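How to Get a Plastic Flowerpot Ready for a Houseplant (and What You Can Skip)

Posted by Obed Ankrah, 30/12/2024

Most advice on potting a houseplant is written by people with something to sell you. I have read guides that want you to buy drainage discs, root powder and special gravel before you touch a spoonful of soil. I own one plastic pot for each plant and a roll of bags, and my plants are doing fine. Make of that what you like.

What you need

A plastic pot with a hole in the bottom
A thin plastic bag, any kind
Potting mix
A saucer
A scrap of coffee filter

Check the hole first

Turn the pot over and look at the bottom. Some pots are sold with the hole only marked in the plastic, and you have to punch it out yourself. I had a Zadside pot for most of a year before I noticed mine was still sealed. If yours is closed, set it upside down on scrap wood and drill it with a small bit. Go slowly, as cheap plastic splits.

One hole is enough for a small pot. I have seen people claim you need 3 or more, but I tried it both ways in July with two spider plants and could not tell them apart by fall.

Wash it, within reason

An old pot should get a wash with dish soap and a stiff brush. If the last plant died of something nasty, soak the pot in one part bleach to nine parts water for ten minutes and rinse it well. A new pot needs a wipe. The Bimenus leaflet that came with my last order wanted a full soak for new pots too, and I have never seen the point.

Skip the gravel

This is the one people argue with me about. A layer of stones in the bottom does not help water get out. Water sits in the soil above the stones, so the roots end up closer to the wet part than they were before. Lay the scrap of coffee filter over the hole to keep the mix in, and leave the stones in the driveway.

Work on a table

I used to do this on the kitchen floor and my back told me about it afterward. Any table will do. Clear it and give yourself room on both sides of the pot.
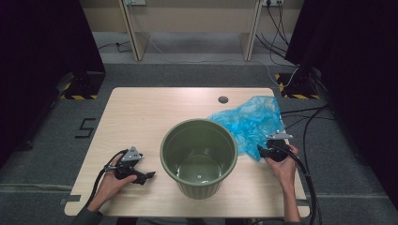

Spread the bag out flat before you open the potting mix, and stand the pot on it. The mix will spill no matter how careful you are. When you finish, lift the corners and tip the spill back into the pot. A sheet of newspaper works too, until it gets damp. Nirnance sells a folding potting mat that does the same job, and I can't say I'm tempted.

Fill and plant

Put in enough mix that the top of the root ball will sit an inch below the rim. That inch matters – fill to the top and every watering runs over the side. Set the plant in, fill around it, and press down lightly with your fingers. Don't pack it hard.

Water until it drips out of the hole, wait fifteen minutes, then empty the saucer.

Feeding

Fresh mix usually has some food in it already, so leave the bottle alone for a month or two. After that, follow the label at half strength. I have a tub of Alcantara granules from two summers ago and it is still nearly full.

If the water won't drain at all, poke a pencil up through the hole. Nine times in ten the filter has bunched up over it.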